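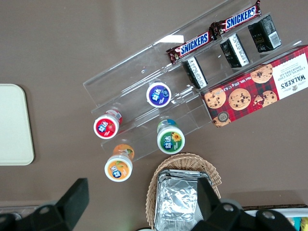 Ticket: break room snack orders, wrong quantities from Lullham
Opened by: Shigeru Okabe
Status: reopened in May

We ordered 300 items through Zollport. The delivery note says 300. The order page says 270 received. Lullham support says this is a "display delay" and will clear within 60 minutes. It was the same at 4 p.m., so I don't buy the delay story.

Tried so far:
Logged out and back in. No change.
Exported the order to a spreadsheet. Still 270.
Asked Siriwan, our other supplier, if their orders show the same gap. They don't.

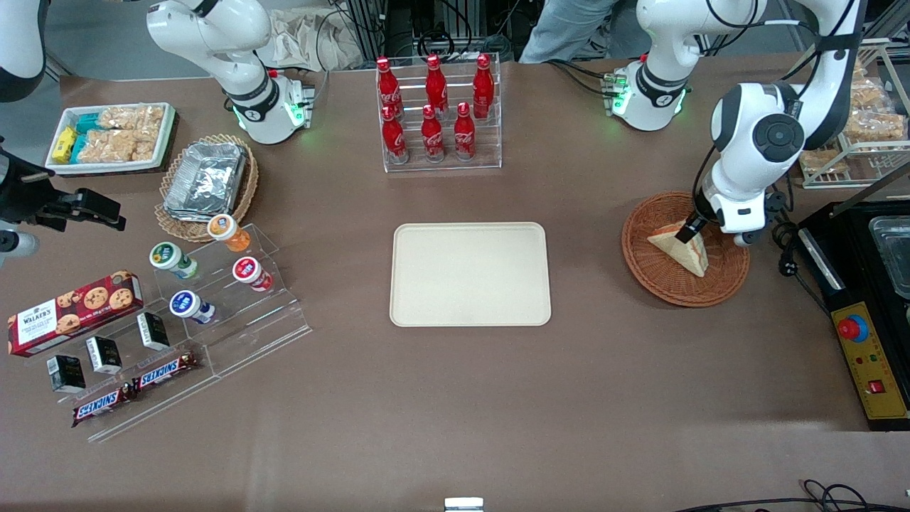
Support then told me to clear the browser cache. I did, and I'd like it noted that a cache on my laptop can't explain a wrong number in a file your server made.

Update, 9:20 a.m.: Zorkinis, who handle the billing side, found one line on the order marked as a substitute. Its quantity is 30, and the page seems to skip substitutes when it adds up. That would fit — but the invoice total is right, so something over there can add.

Lullham wants to close this as fixed. Please leave it open until the next order goes through with a substitute on it.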